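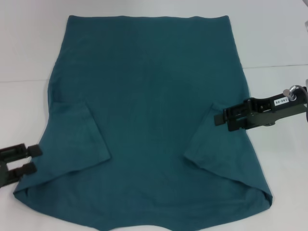 Section 4. Folding station – set-up and first run

Updated Sunday, March 24, 2024. Replaces the February sheet, bin any old copies. Written up by Tipene Wihongi from the club notebook, corrections to Mikkel Hjaltadóttir please.

Read section 3 (power and emergency stop) first. If you haven't been signed off on the stop button you can do steps 1 to 6 and then wait for someone who has.

What you need

Both arms, bolted down. The Fistik laptop, charged. Practice shirts from the blue crate. Masking tape. Lint roller. The station log.

Plain shirts only to begin with. Prints and stripes come later, the edge finder still gets muddled by them.

4.1 Getting the table ready

1. Clear the table. Mugs, pens, phones, all of it.

2. Wipe the white surface down and let it dry. Lint roller for the fluff.

3. Check the backdrop is hanging straight behind the table. A slight seam where table meets backdrop is fine. A shadow as thick as a finger is not, move the lamp.

4. Lamps on, blinds down. Both lamps on the same setting. Sunlight moving across the table during a run will spoil it and you won't spot it till you're looking back through the recordings.

5. Check the gripper cables. They should leave the gripper in a loose curve and not rub on anything. Pull gently at the connector – if it moves, turn everything off and do it up again.

6. Look at the finger pads. Flat, clean, no bits of thread. Worn pads get swapped in pairs, never just the one.

CAUTION: power off before you touch the pads. Off, not paused. Paused arms can still move if someone leans on the laptop.

4.2 Starting up

7. One person on the laptop, one on the stop button. Stop button person does nothing else. No chatting, no filming for the club page.

8. Mains on, then arms, then laptop. Wrong order and the laptop won't find the left arm. If that happens shut it all down and start again, don't try to fix it from the menus.

9. Open Trareno (that's our control program, the icon is on the desktop). Pick "Folding" then "Two arms".

10. Press Home. Both arms go to their rest positions. Watch them the whole way. If one stops short, hit stop and tell Mikkel.

11. Open and close each gripper 7 times from the test screen. Listen. A click is normal on the right one, grinding is not normal on either.

NOTE: the label on a gripper reads upside down from some places at the table. Write the number in the log the right way up, and check it twice. We had a whole evening filed under the wrong gripper.

4.3 Laying out the shirt

12. Shirt on the table, middle of the working area, hem at the far side and neck towards you. Not the other way round. The fold order in Trareno assumes this.

13. Smooth it out with flat hands from the middle outwards. Faint creases are fine and frankly it's better to have a few. Big lumps aren't.

14. Sleeves out to the sides.

15. Hands off the table. Say "clear" out loud. Stop button person says "clear" back. Then and only then press Start.

CAUTION: do not reach in to straighten a sleeve while the arms are live. Even if they look still. Press stop, wait for the light, then reach in. Three warnings and you're off the station for the term, Ibrahim doesn't bend on this one.

4.4 The sleeve fold

16. Press Start. The sleeves get folded in over the body first. One arm may be idle while the other one works, this is not a fault.

17. What you want at the end of this stage: both sleeves lying flat on the body as angled flaps, each with a slanting folded edge, and a good stretch of plain shirt showing between them. You should be able to make out the cuff. Doesn't have to be perfectly even left and right.

18. The pad should rest on the fold, not dig into it. If the cloth bunches up under the tip, press stop and raise the table height setting by one notch. One notch, then try again. People keep going up by five and then the gripper closes on thin air.

19. Before you let it carry on to the body fold, press Hold and look at:
– sleeve edges, any turned under that shouldn't be
– the neck end, where the fabric likes to curl and show the inner layer. A little curl is ok
– any gripper that's meant to be empty. No thread or cloth caught in the pads

20. Happy? Press Continue. Not happy? Stop, Home, lay the shirt out again, and log it as a miss. Misses are useful so please dont skip them.

21. When the run's finished press Save before Home. Press Home first and you lose the recording.

4.5 How many runs

We need 200 good sleeve folds on the plain shirts before the Drornunmont meet. Do them in sets of 10, then swap who is on the stop button. Nobody does more than two sets in a row, you stop paying attention. Change the shirt after each set, they go soft and stop behaving like a shirt out of a drawer.

4.6 If it goes wrong

Gripper misses the sleeve altogether. Shirt is too far over. Lay it out again, closer to the middle.

Gripper picks up two layers. Height setting too low, or the pads are sticky. Check the pads first.

Whole shirt slides. Table's dusty, or the shirt is. Roller, then wipe. Tape under the hem is allowed for practise but not for counted runs.

Edge finder draws its line across the table instead of round the shirt. Usually light. Check the blinds, check both lamps, then restart Trareno.

Arm stops half way with an orange light. It has hit its force limit. Press stop, free the cloth by hand, Home, start again. Twice in one session and you shut down for the day.

Red light. Section 3. Leave everything where it is.

4.7 Packing up

Home the arms. Laptop off, arms off, mains off – same order backwards. Shirts back in the crate folded (by hand, yes). Copy the recordings to the club drive and put your initials in the log, with the shirt colour and both gripper numbers. Covers on the arms.

Section 5, trousers, is still being written.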